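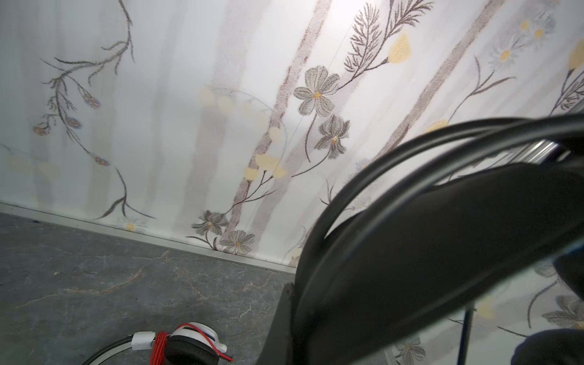 Workshop > Notebooks > Arms > Udon

Filed under: bench log, wrist and cabling

September, second entry

Started at 9 with the cable problem, as yesterday, and as the day before. Udon (the arm, for anybody new to this notebook; named for the state of its wiring in the first month) still tugs on its own harness when joint five goes past 100 degrees. The service loop over the gripper was supposed to fix this. What it does is move the tug from the connector to the clamp, where it's harder to see and just as annoying.

Measured the slack with a piece of string, the good calipers having gone wherever they go. With the wrist straight there is plenty. With the wrist rolled all the way over, the loop flattens and the outermost cable takes the whole load while the others lounge about. They were all cut to the same length, my decision, made late at night and written up in this very book as "tidy."

Recut the outer one 40 mm longer. Rolled the wrist by hand with the power off, ten slow turns each way. No pull at the connector. Did it again with power on at quarter speed and got the same result, so for about twenty minutes I was a genius.

Then went to full speed. At full speed the longer cable swings out, hangs there thinking, and comes back late. On the return it slapped the wrist camera bracket hard enough to knock the focus ring. So the tug is fixed and I've built a small whip.

Options, as they looked over coffee:

a) Spiral wrap on the whole bundle. Stiffer, which kills the swing but brings back some of the tug. Have half a roll.

b) A tie point halfway around the loop. Needs something to tie to. The gripper body has no spare holes on top and I'm not drilling it, having read the last person's notes on drilling it.

c) Software limit on joint five. Costs nothing, works right away, feels like losing.

Went with (a), plus a soft version of (c): the Pretik config now holds joint five under 71 percent speed whenever the roll is past 90. It's one line in the limits file. Please don't "clean it up." It looks like a typo and it isn't one.

Wrap is on. Full test pass after lunch, same pick path as before, the one that starts over the left side of the work surface and goes back toward the wall. No slap. Slight creak at the far end of the roll, which I'm calling the wrap settling in. If it's still creaking next week, I will call it something else.

Camera calibration, second try

The refocus meant recalibrating, and the calibration is where the afternoon went. The Hendelel routine looks for corners, and it is very generous about what it considers a corner. Anything with an edge will do. On the first run it skipped the printed target and locked onto the background, reported a fine low error, and placed the wall somewhere behind the gripper's own wrist. I have met people with this kind of confidence.

Taped a plain sheet of gray card up behind the target, turned the overhead light down a notch to stop the glare, ran it again. Error went up a bit and the answer got much better. Saved as udon_wrist_b. Don't use udon_wrist_a. I've left it in the folder as I want to compare them, but I've put DO_NOT in front of the name, twice.

Still not happy with shiny surfaces. The depth estimate falls apart over anything polished, and the gripper housing is itself polished enough to confuse things at the bottom right of the view. Masked that corner out by hand for now. A proper mask should move with the jaws. Mine is a rectangle.

Gripper

Jaw test on the foam blocks, then on the mug, then on the foam blocks again to get my nerve back. The close command arrives fine, but there's a lag on opening that wasn't there before the rewiring. Could be the new crimp. Could be that I swapped the signal ground over to the other terminal and didn't write it down, except that I'm writing it down now, so: swapped the signal ground to the other terminal.

Tried one go at the Papadopoulos grasp planner with the new calibration. It picked a sensible approach and then asked for a wrist angle that only a snake could manage. Rejected by the limits file, correctly. First time that file has been on my side.

For next time:
- listen for the creak
- redo the crimp on the opening line
- a real mask
- find the calipers
- order more spiral wrap, the narrow kind, there's maybe a foot left
- print a stiffer target, the tape is curling it

Left powered down, brake on, jaws open. Key is in the usual drawer. If you move the arm by hand, put it back with the loop facing up or it'll snag on the first roll and you'll get to read this entry again with feeling.

Back to top | Notebook index | Questions: leave a note on the workshop board | © the workshop, share freely within reason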